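3.2 What people keep in the spare room

I went into this part of the study expecting boxes. Hae-won Oh and I sent our survey to 400 homes in Lemidlow, got 300 back, and found cloth all over the answers.
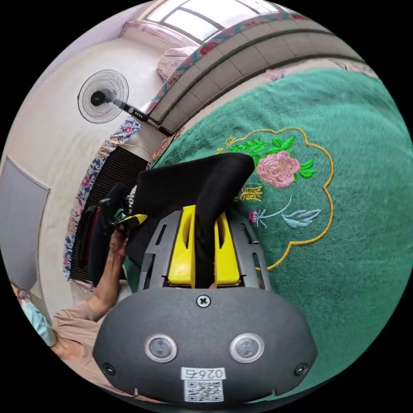

Figure 2. Black fabric item on an embroidered surface.

People love covering things! Shelves, trunks, old speakers (so many speakers), and mostly with something a relative made.

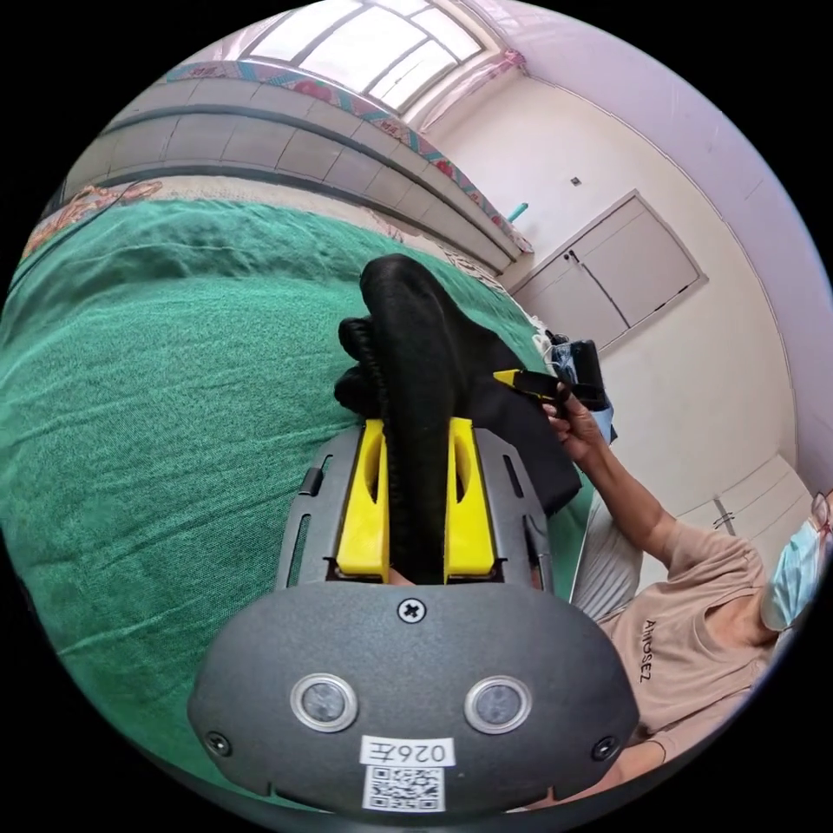
I asked Baltasar Leiva to recode the December answers, and he split "decoration" from "dust cover," a split I'd fought for weeks.

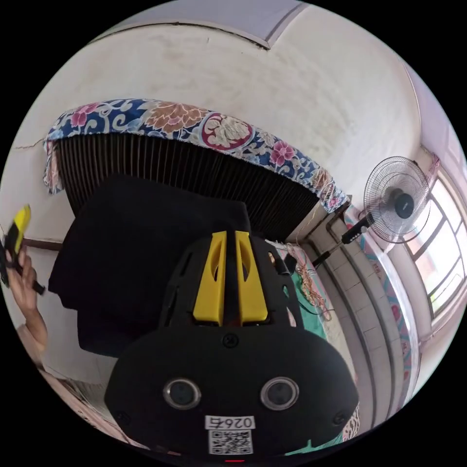

He was right, and Table 4 uses his version.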